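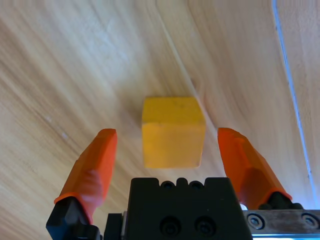
*Yellow block on a wooden tabletop.*

# Call for participants: spatial memory and block arrangement study

The Lundby Cognition Unit is recruiting adults for a study of short-term spatial memory. The study measures how accurately people reproduce the position and orientation of simple objects after a delay, and how accuracy changes with age and sleep. Recruitment opens in January and closes when 142 participants have been enrolled.

## Who can take part

You may apply if you:

- are between 18 and 75 years old
- have normal or corrected-to-normal vision, including color vision
- can use at least one hand without pain or restriction
- read and speak English well enough to follow written instructions
- can travel to our site on Rinordale Road for 2 sessions

You cannot take part if you have had a concussion in the past six months, work regular night shifts, or currently take medication that causes drowsiness. Left-handed applicants are encouraged to apply, as this group was underrepresented in our earlier work.

## What the sessions involve

Each session lasts 90 minutes. At the first session you will complete a consent form, a short vision check, a handedness questionnaire, and a practice set. The main task follows. You view an arrangement of colored blocks, wait for a set interval while doing mental arithmetic, and then rebuild the arrangement from memory. Intervals range from five seconds to four minutes. Arrangements in the later part of the task include stacked blocks.

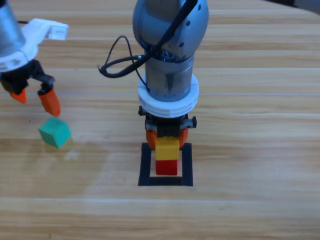

*Green block and a two-block stack within a taped square.*

The second session takes place seven to ten days after the first. It repeats the main task with new arrangements and adds a pattern-matching test on paper. Breaks are scheduled every 20 minutes, and you may ask for more.

Between sessions you will keep a sleep diary. Entries take a few minutes and should be made before 10 a.m. Participants who miss more than three entries will be asked to restart the diary and rebook the second session.

## Payment

Participants receive $49 per completed session, paid by bank transfer or prepaid card within 15 working days. Parking is free in Lot C. Bus fares are refunded on presentation of a ticket or receipt. If you withdraw during a session, you will be paid for that session in full.

## Data and privacy

Placement scores, questionnaire answers, and diary entries are stored under a participant number. Contact details are kept in a separate file and deleted once payment has cleared. You may request removal of your data up to 30 days after your final session. After that date the scores are merged into the group data set and cannot be separated.

## How to apply

Ask at the front desk for the screening form or request a copy by mail. Quote study reference 864 in all correspondence. Completed forms go to Afia Akpalu, Study Coordinator, Lundby Cognition Unit, Lombardi Building, Rinordale Road. Eligible applicants will be offered a choice of session times between 9 a.m. and 6 p.m.

Please bring photo identification and any glasses you normally wear for close work. Do not drink alcohol in the 12 hours before a session. Usual amounts of coffee or tea are acceptable.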